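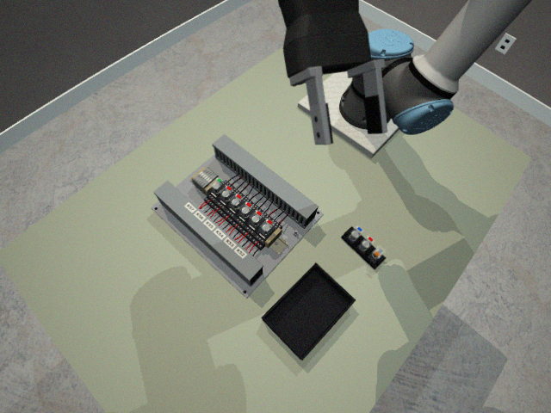

Malathi Alva has asked that visitors be told at the start of each session that they are watching a simulated cell, and that the physical arm be shown only after questions on the simulation have been answered. Her request has been adopted for all sites and is reflected in the order of the steps below.

Section 4. Relay Panel Demonstration for Open Days

4.1 Purpose

This section covers the preparation, running and closing of the relay panel demonstration on the Zindard visitor station. The demonstration introduces guests to a handling task in which a robot arm with a two-finger gripper moves a loose relay module into a tray beside a wired panel. It is intended for general audiences. Staff who require the engineering procedure should refer to the Urnow cell manual.

Two parts are presented. Part A runs on the display in simulation. Part B uses the physical arm behind the guard and is optional.

4.2 Before Guests Arrive

1. Switch on the station and the wall display. Wait for the Grenia start screen before touching the keyboard.

2. Sign in with the presenter account. The engineering account must not be used during public hours.

3. Open the demonstration list and select Relay Panel, Visitor. Do not select Relay Panel, Test, which changes the layout at every reset.

4. Compare the start layout with the display. The mat should lie on the stone-look floor with the relay panel, the loose module and the black tray on it. The tray should be empty and the gripper fingers open.

5. If a module is already in the tray, select Reset Scene and check again.

6. Set the playback speed to Slow. Visitors have difficulty following the fingers at the standard setting.

7. Place the printed floor plan on the lectern and confirm that the walkway in front of the display is clear.

Note: The wall outlet shown near the baseboard in the simulation is part of the room model. It has no bearing on where the station is plugged in. The station power point is marked on the floor plan.

4.3 Part A: Simulation

1. Welcome the group. No more than 12 guests may stand at the station at one time.

2. State that the display shows a simulation and that nothing on it is connected to live equipment.

3. Introduce the panel. Point out the row of relays between the two gray wiring ducts, then the colored tabs. All of the tabs in the row are red except the green one at the far upper left.

4. Ask the group to find the loose module on the mat. Most groups find it quickly – younger guests should be given the first chance to answer.

5. Select Run. The arm approaches the module, closes the fingers, lifts, and travels to the tray.

6. Pause the run before the fingers open over the tray, and invite questions.

7. Select Continue. When the arm returns to its start position, select Reset Scene.

Caution: Do not describe the tab colors as safety markings. In this demonstration they serve only to help guests tell the units apart. Questions about relay color codes should be passed to the technical desk.

Note: A run may end with the message 866, Grasp Not Confirmed. This is a normal result and need not be hidden from guests. Acknowledge the message, reset, and run again. If the message appears on a second run, end Part A and proceed to questions.

4.4 Part B: Physical Arm

Part B may be offered only when a trained operator is present. The presenter does not operate the arm.

1. Confirm with the operator that the guard is closed and that the emergency stop has been tested that day.

2. Move the group behind the yellow line.

3. Hand over to the operator with the spoken words "Ready at the line."

4. Remain facing the guests throughout the run. If any guest crosses the line, call "Stop" in a clear voice. The operator will halt the arm without further discussion.

Caution: Guests must not reach through or over the guard at any time, including when the arm is at rest. Loose bags and camera straps are to be left on the rack.

4.5 Closing

1. Select End Session and wait for the log to be saved.

2. Enter the number of guests and any message shown during the session. Leave the remarks field blank if there is nothing to report.

3. Sign out. The display turns off by itself after 10 minutes.

4. Return the floor plan and the operator key to the Naidu Building front desk. Keys may not be kept overnight – this applies to site managers as well.

Section 4 revised July 10, 2022. The sheet issued in December is withdrawn and should be removed from all lectern binders.

Shares 12 | Comments 10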